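About Zunow

Zunow is a garment folding and packing service. We take in washed knitwear, sort it, fold it to a written standard and return it in flat stacks ready for shelf or carton. The company was set up to handle overflow work for two clothing rental firms, Starken and Berge, and both remain on our client list.

The present site has 11 folding tables and handles 662 pieces on a normal shift. Tops are laid face-up with the straps toward the far edge of the table and the hem parallel to the near edge. Corners are set first. Creases are then worked outward from the center, and the sides are brought in to a finished width of 33 cm. Ribbed knits are moved by the edge only. Pulling on the body of the fabric opens the ribs and shifts the fold line.

Light knits on white work surfaces:
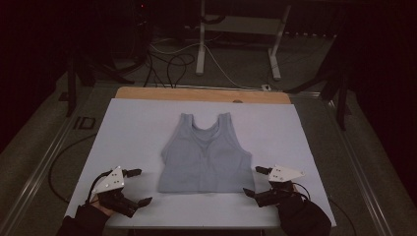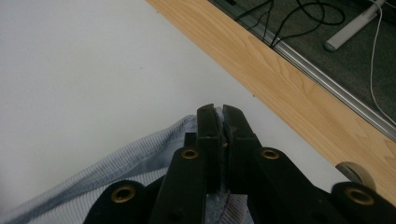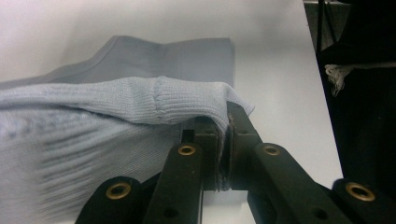 Sturnine, a client for children's and sleepwear lines, wrote in December that the stacks now arrive square enough to go straight on the shelf, but that thin ribbed tops still spread at the hem once the band is removed, and asked whether a second cross fold would hold them. We tested the second cross fold on 38 tops and adopted it for all fine ribs. It adds some thickness to the stack, and carton counts for these items have been reduced to match.

Folding sheets for each garment type are supplied with the first order. Clients with their own standard can send a sample piece and a dimensioned drawing. Quotes are given per piece, excluding bands and cartons. Goods are received at the rear dock until 3 p.m.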